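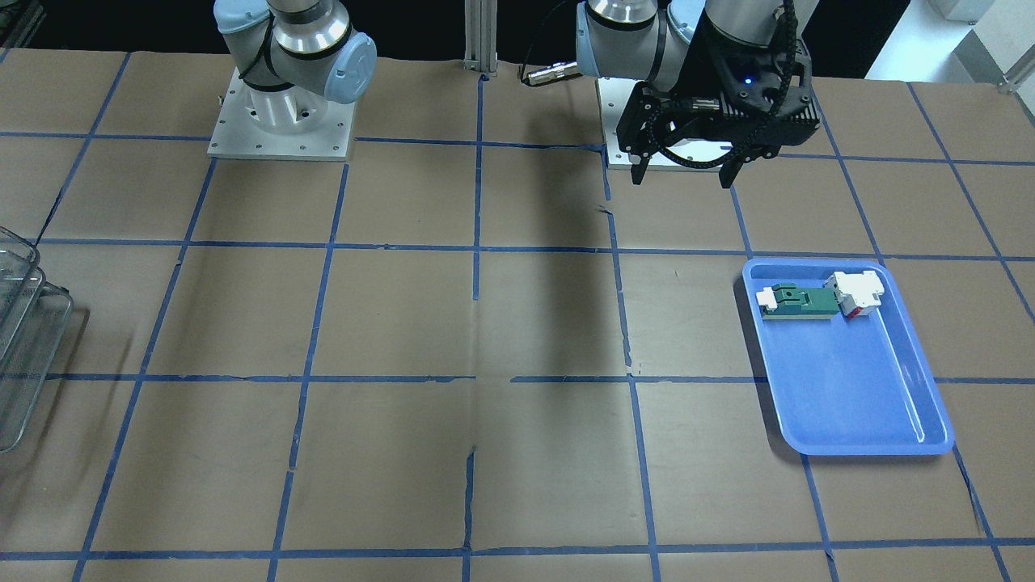
Page 1 of 2

**Left arm stops above the tray and calls it "reached". Planner bug or calibration?**

Posted 2019-07-08 in Motion planning > Two-arm setups

I've been going back and forth on this for longer than I want to admit, so I'm putting it up here before I rewrite something that isn't broken.

Setup is two arms on one table, papered, with a blue tape grid. The tape is for me, the software doesn't read it. There's a blue plastic tray on the right side and the left arm is supposed to pick small toy-brick pieces out of it, the green one first and then the white and red one sitting against it. Planning goes through Bimivus, perception is a homemade node that finds the tray rim, fits a rectangle to it and then looks for anything inside that isn't blue. Fixed camera.

What happens: the pre-grasp plan succeeds, the arm goes where it's told, and then the straight-down approach stops 30 mm early. No error. The log says

```
approach: fraction 1.00
goal tolerance: met
state: REACHED
```

and the fingers close on air. I ran it 100 times overnight with the pieces nudged to new spots between batches and it's the same every time, give or take a hair. It isn't random, so I don't buy the "your depth is noisy" explanation I got on the Kasow mailing list.

What I've already tried:

- re-ran the hand-eye calibration twice, numbers barely moved
- swapped the tray fit for a hard-coded tray pose, same result
- turned off collision checking for the tray, same result
- raised the planner's attempt limit to 2,000, which did nothing except make it slower

I'm inclined to blame Bimivus. The version notes mention changes to how the approach segment is cut up, and I've been burned by their version notes before. Has anyone seen it report a full fraction and still stop short? And please don't tell me to use their grasping plugin. I tried it in December and it planned the left arm through the right one.

– gondolness_bench

---

**tapegrid**

Recalibrate. It's nearly always calibration. We had the same symptom on our cell and a fresh hand-eye fixed it. Use more poses than the tutorial tells you to, and tilt the wrist more.

Also your tape is wrinkled down the middle, I'd redo that.

> *gondolness_bench:* I did it twice, it's in the list. The tape isn't an input to anything.

> *tapegrid:* Then do it a third time with more poses. The tutorial set is too flat.

---

**slow_jacobian**

I don't think it's calibration and I doubt it's the planner either, though I wouldn't defend Bimivus on much else.

Look at what you ruled out. With the tray pose hard-coded you still get the same error, so tray fitting is off the hook. With tray collision off you still get it, so the approach isn't being shortened to keep clear of the rim. And the fraction is 1.00. People read that number as "the arm got to the object". All it says is that the path you asked for was followed to its end. If you asked for a path that ends 30 mm too high, you get a perfect score for it.

So which frame is the goal in? My money is on the tool frame. You have a parallel gripper with two black fingers, and the description file that ships with the arm has a tool frame that ends somewhere. If that somewhere is farther out than your real fingertips, the software thinks the tips are at the brick while the real ones are still in the air. A constant error straight along the approach direction, same everywhere in the tray, is what that looks like. A rotation error in hand-eye would usually grow or shrink as you move across the tray, and you say it doesn't.

A cheap check that involves no planner at all:

1. Take the tray away and put the arm in free-drive or jog it slowly, whichever you trust.
2. Bring the fingertips down until they just touch the paper at a grid crossing.
3. Read the tool pose in the base frame and write down the height.
4. Do it again at three or four other crossings, spread out.

If your table height is right in the model, the reading ought to match it. If it's low by the same amount at each crossing, it's the tool offset. If it's off by a different amount each time, then fine, tapegrid wins and you go back to calibration. (You may also find that the table is wrong in the model. Ours was. It had been measured without the paper and the board under it.)

Don't fix it by adding a constant to the approach distance. I know it's tempting and it will work for this brick. Then you'll tilt the wrist for the second one, the constant will be pointing the wrong way, and you'll be back here.

> *gondolness_bench:* I'd assumed the tool frame was right because the preview looks right. The mesh of the fingers lands on the brick in the viewer.

> *slow_jacobian:* The viewer draws the mesh from the same file. It'll agree with itself whatever the fingers look like in real life. Put a ruler on them.

> *gondolness_bench:* Ruler says they're shorter than the mesh. I haven't done the touch test yet so I'm not calling it solved. Still doesn't explain why the notes say the approach segment changed.

> *slow_jacobian:* It doesn't. Do the touch test first and then read the notes.

---

**kw_pathfinder**

Agree with the above on the tool frame, only adding something on the perception side, as I think you have a second problem waiting.

"Anything inside the tray that isn't blue" is going to give you one blob for those two pieces. They're touching. The green one has a white part on its left end and the one next to it is white with red on it, so splitting by color afterward isn't as clean as it sounds: you could end up with a white scrap that belongs to the green piece and gets offered as its own target. They're also up near the top edge of the tray, which means one finger may want to go where the rim is. You've got tray collision turned off right now. Turn it back on before you correct the tool length or you'll find the rim the hard way.

I used the Tsoukalas segmenter for something like this. It's oversold, the README reads as though it can separate anything, and on touching parts with mixed colors it was wrong often enough that I stopped using it for the grasp itself. What I kept was a push step: if the blob is bigger than any single known piece, close the fingers, nudge one end sideways, look again. Crude, and it adds a few seconds per pick, but I could tell why it failed when it failed.

Also, is the right arm in your planning scene? I don't see a gripper on it in the picture. If your model still has one attached there, Bimivus will be steering around hardware that isn't present, and some of the odd plans people complain about come from that. It may be part of your December story too.

> *gondolness_bench:* It's in the scene with a gripper on it. I'll take that out. I'm not convinced it explains planning one arm through the other.

> *kw_pathfinder:* No, probably not. That one sounds like a plain bug. Did you keep the log?

> *gondolness_bench:* Some of it. I'll open a separate thread.

Page 2: 2 more replies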